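Moving a stationery shop across town

Mirjam Willems closed her store on Stevens Street in December and reopened it nine blocks away, in a space half the size. 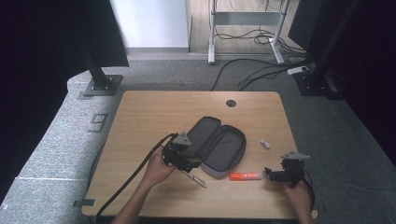
"The rent went up by 2000 a month," she says. "I did the math on a Friday night and called the landlord in the morning." She had to clear some 3000 notebooks before the move. Most went to schools at cost.

Her business partner, Bart Timmermans, wanted to quit greeting cards too. Willems kept them. "People come in for a card and leave with a pen," she says.

12 shares | 4 comments

Contact | © Ellon Weekly | Back to top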